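The second table at Keklow

Keklow repairs and repacks small goods that customers have sent back to web shops. The company has its place in a long brick building behind the goods station, and it shares the yard with a tyre dealer. Godelieve Segers has worked there for 17 years, the last six of them as head of the packing floor. I visited her in August, at half past six in the morning, because she told me on the telephone that later she would not have time to talk.

She had already made coffee. Before we sat down she wanted to finish a list, so I waited and looked at the line. It is shorter than I expected. There are two arms, both from the maker Plevimano, behind a low fence with a yellow gate. After the fence comes a belt, and after the belt come the tables where people work.

"Everybody looks at the arms first," she said when she came back. "I also did, for maybe a month. Now I look at the belt. If the belt is full, somebody at the tables is having a bad day."

The arms came last year in spring. Before them, all parcels were opened, checked, sorted and closed by hand, and each person did the whole work from beginning to end. Now the arms take the closed boxes from the cages, turn them so that the label can be read, and put them on the belt. At the end of the day they stack the finished cartons. The checking in the middle is still done by people.

I asked what this has changed for the people, and she thought about it for a long time.

"The backs," she said. "You must write about the backs first, because it is the good part and I want to be fair. We had colleagues of fifty-eight who lifted cages in the morning and could not tie their shoes in the evening. I was one who took pills before the shift. I don't take them any more. When someone tells me that the machines are only there for the boss, I say, come and ask my back."

And the less good part?

"The walking. You will laugh. Before, we walked the whole day. To the cages, to the scale, to the printer. You met people. You said two words to Ilse and two words to the driver, and then you went back. Now the box comes to you. You stand on your mat and it comes. It is easier, and in the afternoon it is very long."

The company noticed this too, although not quickly. In the first winter several people asked to go to the warehouse at the other side of the yard, where the work is heavier but where one can move. Three of them went. Since then Keklow changes the places every two hours, and there is a rule that anyone can leave the mat and fetch his own packing material, even if the belt would bring it.

Severino Sotomayor is the technician who takes care of the arms. He sat down with us around seven, with a sandwich that he did not eat until the end of the conversation. He came to Keklow together with the machines, from a bakery where he looked after ovens and a slicing line. He says that bread is simpler.

"Bread is always bread," he said. "What we get here, it is everything. A toaster, a lamp, a bag with a cable that somebody put in by hand, with a knot. For a box the arm is excellent. For something soft, it must guess, and its guess is poor."

For this reason the two of them have fought, in a friendly way, about the second table. The management wanted that the small items would also be handled by a machine one day. The software from the firm Ander can already decide which shelf a returned article should go to, and it is seldom wrong. But someone has to take the article out, see if it is complete, and put it back in a way that the next customer does not feel that it was used.

Segers calls this "the polite part" of the work. She showed me how it is done with a set of earphones that had come back in a box which was too big. She did not look at her hands at all, she looked at me and talked. The cable was rolled, the little booklet was put flat, the lid was closed.

"How did I know that it was complete?" she asked. I said I had no idea. "By the weight, and by the noise. It makes another noise if the spare pieces are not inside. I never learned it, it came. And then an engineer asks me to write down what I do. I wrote one page. He said, it is not enough. I wrote four pages. He said, it is still not enough. But I had nothing more to write!"

Sotomayor has read the four pages and he keeps them in his locker. He finds them very good. "In my trade we say to people, explain me your task, and then we are angry when they leave out the important thing. But the important thing is in the fingers. She cannot find it either when she is looking for it."

So the method was changed. The people at the second table were asked to do some of the work with grippers which they hold in their own hands, simple ones with two fingers, and to let their movements be recorded. The idea is that the machine can learn from a movement, when it cannot learn from four pages. The first session lasted 40 minutes. They now do it two times in a week, never longer than one hour, and it is paid like a normal hour with a small extra.

Not everybody wanted to take part. The company asked 11 people, and five said yes directly. Segers said no, then she said yes two weeks later. I asked her why.

"I thought, now I am teaching the thing that will take my chair. That is a thought you have at night. Then I thought, if they learn it from someone, let them learn it from someone who does it properly." She laughed. "It is a vain reason. Put it in, I don't mind."

She found the gripper more difficult than she had believed. With two stiff fingers one feels very little. A bag slides, and the hand wants to help with the thumb, but the thumb is occupied. She said that since then she has more patience with the arms when they drop something. She has also more respect for her own thumb.

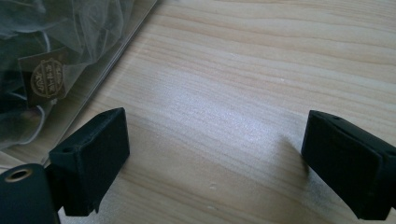

Sotomayor remarked that bags are still the worst for him, and that he would gladly exchange one bag for ten boxes. A plastic bag has no side where one can say, here I take it. It has another form each time, and the light on it confuses the sensors. In the spring he made a test series with 121 bags, and the arm lifted 101 of them correctly. On paper this looks well, he said, but on the belt it means that somebody has to stand up and go to the fence the whole morning. The test was stopped, and it will be repeated when there are more recordings.

"For the office it was a success, for the table it was a catastrophe," Segers said. "It was the same number! We had a meeting about it and each of us was right."

From that meeting came something which both of them mention with some pride. Every new step is now tried for a month at the end of the line, and the people who stand there decide whether it stays. They have sent back one thing already, a light signal from the firm Lumanlan which showed green, orange or red according to the speed of each worker. It was supposed to help the belt to adapt itself. It hung for nine days.

"I went red when I was helping a new colleague," she said. "I was doing my best work of that week, and I was red. So it went back in its carton. We packed it very nicely."

What about the jobs themselves? When I put this question, Sotomayor looked at Segers and she looked at the clock. No one at Keklow has been dismissed because of the arms, she said, and she chose these words carefully. Four colleagues went on pension and were not replaced. Two years ago the summer help was twelve students, and this summer it was five. "It is done by not asking new people. You don't see it, because there is no one who goes home crying. But I see it when I make the list for the holidays, the list is shorter."

There are also new tasks. Two women from the packing floor have learned to restart the arms, to clean the cups and to teach them a new size of carton. They earn a bit more for it. One of them, before, never wanted to touch a computer, and now Sotomayor calls her when he is on holiday. He would like to have two more. The difficulty is that the course is given in the evening, in another town, and the last bus leaves before it ends. He has asked three times if the course could come to Keklow. The third letter was answered, and there will be a first afternoon in autumn.

I wanted to know if Segers believes that the second table will still be there when she stops working. She has five years to go.

"The table, yes. It is a good table. Who stands at it, I don't know. Perhaps one person where we have now six, and she will do only the strange things, the knots and the missing screws. It would be interesting work. It would also be lonely, and I have told them this. Put two, I said, even if one is enough. They wrote it down."

At ten past eight a short bell rang and the places were changed. She washed the two cups and put on her gloves, and Sotomayor took his sandwich and went through the yellow gate to look at a cage that had been put too near to the fence.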